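Mounting and Calibrating Fingertip Sensors on a Shared-Shop Gripper

Filed under: Robotics, Bench builds
Skill level: intermediate
Time: one evening, plus overnight cure

These steps cover fitting tactile pads to a gripper, routing the sensor leads, and setting a contact threshold low enough to handle light tableware. The arm is assumed to be bolted down and already homed. Part names follow the Linerent bracket drawings, revision 4.
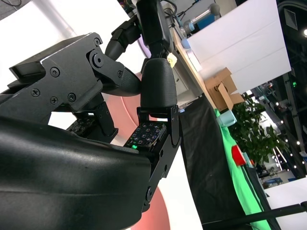
Finger hardware at the wrist, with bowls and cups as test pieces on the tables.
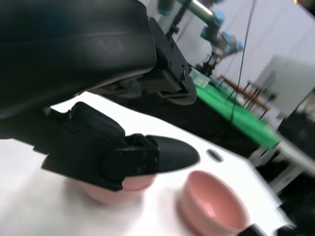 Myroslav Marchuk built the same bracket in March and wrote in to say that the baseline should be taken with the arm powered and holding position. His first set was recorded with the motors off, and every threshold came out too low once the drives were humming. Step 4 has been changed to match.

1. Fit the pads
Clean the fingertip face with alcohol and let it dry. Run a thin bead of adhesive along the long edges only. Seat the pad square to the bracket and clamp it overnight. Do not clamp across the marker grid.

2. Route the leads
Leave a service loop at each pivot. Close the fingers fully, open them fully, then rotate the wrist to both limits. If a lead goes tight at any point, lengthen the loop before tying it down. Keep sensor leads off the motor cable where you can — cross at a right angle where you can't.

3. Check the stream
Start the Pruvex logger at 400 Hz and press each pad with a clean finger. Both channels should rise and settle. A channel that rises and stays high usually means adhesive has crept under the pad.

4. Record the baseline
Enable the drives, hold the arm still in free air, and log 4,000 samples per pad. Store the mean and the standard deviation. Repeat with the wrist turned ninety degrees. If the means differ by more than two deviations, a lead is pulling.

5. Set the threshold
Start at five deviations over the mean. Close on the rim of a plastic bowl at the slowest speed setting and stop on the first trigger. On our gripper the raw trigger value ended up at 677. Yours will be different.

6. Test on light pieces
Work up from bowls to cups. Cups tip easily, so approach from above and close slowly. Log every attempt, including the ones that miss.

Recheck the baseline after any screw on the finger bracket has been loosened.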